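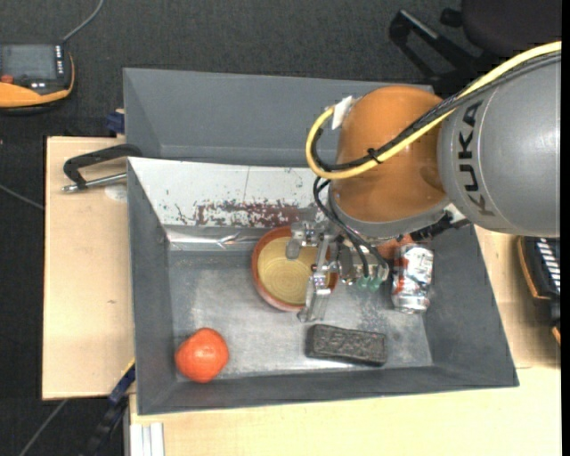
Fig. 1. Bin-picking cell, arm over the front compartment. Note the cable loop at the orange joint housing and the clamps on the left side of the bin.

Flolbridge Automation Laboratory
Cell Maintenance, Unit 3: Cable Dress, Gripper and Bin
Handout prepared by Ottilie Brunner. Revised 2025-06-23.

Read this before the practical. Bring Unit 2 with you, as the lockout procedure is not repeated in full.

3.1 Scope

Unit 3 covers the routine care of the picking cell from the last joints of the arm down to the table. It does not cover the gearboxes, the brakes or the controller cabinet. Anything inside a sealed housing is left to the supplier's service engineer. If you find oil on the outside of a housing, record it, tag the cell out and stop there.

The work is done in this order: cable dress, air lines, gripper, bin and clamps, reference check. Do not start with the bin. Clamps moved early get knocked again while you work on the arm, and the reference check then has to be done twice.

3.2 Before you touch the arm

Drive the arm to the service pose. The gripper should end up at chest height, clear of the bin walls, with the wrist turned so the cable loop faces you. Use the handheld control at reduced speed. One person drives and the other watches the lines.

Take the parts out of the bin and put them in the tray. Lock out the main switch and vent the air. Open and close the hand valve a second time after venting, and check that the gauge reads zero. A gripper finger under trapped pressure can still close on you.

Sign the cell log. The log stays on the hook by the gate and does not go to the desk.

3.3 Cable dress

Two lines matter most on this arm: the yellow cable and the black braided bundle beside it. They follow nearly the same route across the gray link and the orange joint housing, and they bend back in a loop. The loop is the slack for the wrist. If it is too short, the cable is pulled at the end of wrist travel. If it is too long, it catches on the bin wall when the arm reaches in.

Inspect in this order:

Yellow cable jacket. Wipe it with a dry cloth, then run it between finger and thumb. You are feeling for flat spots, cuts and places where the jacket turns on the core. A scuffed surface is acceptable. Exposed shielding is not.

Braided bundle. Look for broken strands where it crosses the housing. Push the braid back on itself at both ends of the loop and look at the lines inside.

Cable ties. A tie should hold the lines together without denting them. You should be able to slide the bundle through by hand with some effort. Replace a tie if it has gone stiff or pale. Trim the tail flush on the new one, and cut it with flush cutters, not a knife. Long tails snag, and a tail cut at an angle will open your glove.

Tag. Every line set carries a tag with its fitting date. If the tag is missing or cannot be read, look up the date in the log and write a new one.

Bend radius. The inside radius of the loop must be no less than 9 times the outer diameter of the thickest line. Measure the line with calipers and check the loop against the card templates. The test is made in the service pose and again with the wrist at both ends of its travel. For those two positions the lockout has to come off, so finish all the hand work first and stand outside the gate while the arm moves.

A common fault in the practical is to fix a tight loop by pulling slack from the link side. This makes the loop look right and leaves the run over the link too tight. Free the lines back to the last fixed clamp on the arm, let them settle, then tie again from the clamp toward the loop.

3.4 Air lines and fittings

Thin black tubes carry air to the gripper through push-in fittings. With the air vented, press the collar of each fitting and draw the tube out. Look at the end. It should be cut square and have no ring worn into it. If there is a ring, cut the tube back past the mark, provided that enough length is left for full finger travel. Otherwise fit a new tube.

Push the tube home until it stops, then pull on it. Many leaks found in this course were tubes that had gone past the seal ring only halfway.

Restore the air and brush soapy water on each fitting. Watch for 16 seconds before moving to the next one. Slow leaks make small bubbles at the collar and are easy to miss in a quick pass. Dry everything afterward.

3.5 Gripper

The gripper is a set of brackets, joints and slim fingers, and most of its trouble comes from play in the joints. Hold the bracket with one hand and move each fingertip sideways with the other. Side play at the tip must be no more than 2 mm. Compare the fingers with each other as well. One loose finger among tight ones usually means a worn pin, while equal play in all of them points to the mounting screws.

Tighten the mounting screws with the torque driver set to the value on the gripper data sheet. Mark each screw head with the paint pen after tightening. An old mark that no longer lines up should be entered in the log before you retighten, as it tells the next group that the screw has been moving.

Fingers are wear parts. Replace a finger when the tip is chipped, when it has taken a permanent bend, or when the gripping surface has become glossy. Do not mix a new finger with a worn one on opposite sides of the same grip. The Craddock spare set in the drawer is matched, so open one bag at a time and keep the halves together.

3.6 Bin and clamps

The gray metal bin has sloped walls, which bring items back toward the floor when they are pushed to the side. The floor picks up scratches and bright worn patches in use. Scratches are harmless to the metal but they do affect the camera, and bright patches can be read as part edges. Record any new patch on the bin sketch. Clean with a damp cloth and no abrasive pad, which only makes more of them.

Check that the bin sits flat on the table before you tighten any clamp. Press on opposite corners. If it rocks, look for debris underneath. Then bring the clamps up evenly, a little on each, until the bin cannot be moved by hand. Keep the handles turned away from the arm's path. A handle that points into the work area is a collision waiting in the next program change.

3.7 Reference check

Load the check program, named Arkeo in the lab's program list. It moves the gripper to 3 points on the rim of the front compartment and waits at each one. Put the feeler gauge between fingertip and rim. Enter the gaps in the log and compare them with the last entry.

If all the gaps have changed by the same amount, suspect the finger or its mounting. If they differ from each other, the bin has moved or is not flat. Go back to 3.6. Do not correct the bin position in software to save time; the shift stays in the program and comes back as an error when the bin is next clamped properly.

After the check, run a short pick test with mixed items: a bowl, a beverage can, a rounded soft item and a dark block. The bowl is the hard one. One finger has to go inside the rim and the other outside it, and a small error in the reference shows up first as contact with the rim. Run at reduced speed with one hand near the stop button.

3.8 Intervals

Before each session: look over the loop, ties and clamps.
Weekly: 3.3 and 3.4 in full, wipe down the bin.
Monthly: 3.5 and 3.7.
After any collision, however light: everything in this unit.

The line set was last replaced in April. The old set is kept in the Handow crate for practice and may be cut.

3.9 For the practical

Work in pairs and change roles after 3.4. Hand in the log page, the bin sketch and a short note on any fault found, with the section number beside it. Notes go to Selamawit Teshome, who also signs off the lockout. A pair that has not been signed off does not enter the cell.

Reading for Unit 4: the chapter on payload data and tool weight, first half only.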